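Voline tabletop arm kit - pre-use inspection checklist with comments
Product under review: Voline single-arm kit, two-finger gripper, supplied by Zikico
Site: Prutia kitchen test counter
Inspector: Zamfira Vlad
Comments reviewed by: Anca Sima
May 2020

Results are marked PASS, FAIL, NOTE or N/A. A NOTE does not stop the trial but has to be answered by the supplier before the kit is accepted.

Section 1. Paperwork and power

1.1 Manual matches the delivered version - NOTE. The manual is the March issue. The gripper chapter still shows the old fingers.
1.2 Emergency stop within reach of the operator - PASS. Tested from standing and seated positions.
1.3 Arm holds position when stopped - PASS.
1.4 Power cord clear of the sink side - PASS after moving it. The supplied cord is short for a kitchen counter.
1.5 Hour meter reading recorded - PASS. 1,752 hours. This is a demo unit. Zikico asks for service at 2,000, so it should be booked before the trial ends.

Section 2. Gripper and sharp items

2.1 Fingers close evenly, no visible gap at the tips - PASS.
2.2 Sharp items placed on the counter closed - PASS. Scissors only. No knives in this round.

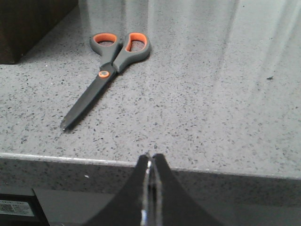 2.3 Approach speed reduced for sharp items - PASS. The kit does not do this by itself. The operator has to pick the slow profile from the menu, and I would like to see a reminder on the screen.
2.4 Hands kept out of the work area while the arm is live - PASS.
2.5 Gripper force set to the low preset - PASS. The preset is lost when the controller restarts. Check it again each time.

Section 3. Counter and surroundings

3.1 Counter stable under load - PASS.
3.2 Surface level across joints - NOTE. There is a small step where two pieces of the front edge meet. Keep the pick area away from it, and do not set the height reference there.
3.3 Loose fabric out of reach of the arm - PASS. The curtain is behind the counter. Tie it back if the window is open.
3.4 Fixed camera view covers the cabinet - PASS.
3.5 Fixed camera view covers the whole pick area - FAIL. Turn the camera to the right and repeat before the next run. 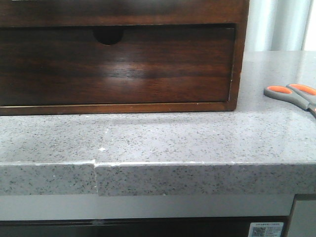
Item 3.5: handles in view at right, blades outside it. Step in the counter edge at the seam, left of center.

Comment from Anca Sima: The Bangera mount we used on the last kit had a wider bracket and fits the same post. Try that before asking Zikico for a second camera.

Section 4. Drawer task

4.1 Cabinet does not slide when the drawer is pulled - PASS with a non-slip mat. Without the mat it moved on the polished stone.
4.2 Handle firmly attached - PASS. Checked by hand.
4.3 Drawer edges free of damage - NOTE. The finish is chipped along the top edge of the drawer front, and a piece of the veneer has peeled back toward the right. Pale wood shows under it.
4.4 Items on top of the cabinet secured - NOTE. The white tray overhangs the front a little. Push it back or take it down. 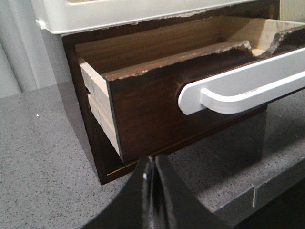 4.5 Arm stops when the drawer is blocked - PASS. Blocked by hand with a foam pad, 17 pulls. It stopped on each one. The alarm tone is quiet and could be missed in a busy kitchen.
4.6 Finger clearance below the handle - PASS, but tight. Anyone teaching this move should start lower than the manual suggests.

Section 5. Alignment check

5.1 Gripper lined up with the long axis of the item - PASS.
5.2 Wrist camera image clear under room lighting - PASS. The polished stone gives a pale glare toward the upper right. The scissors still stand out well.
5.3 Counter free of debris - NOTE. Wipe down before each run.

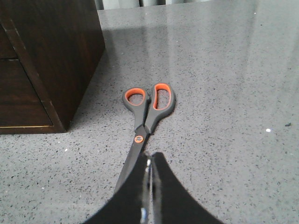
Items 5.1 and 5.3: gripper in line with the closed scissors. Dark speck of debris on the stone at right.

Overall: cleared for supervised use only. Item 3.5 must be repeated and signed. Notes 1.1, 3.2, 4.3, 4.4 and 5.3 stay open.

Signed: Z. Vlad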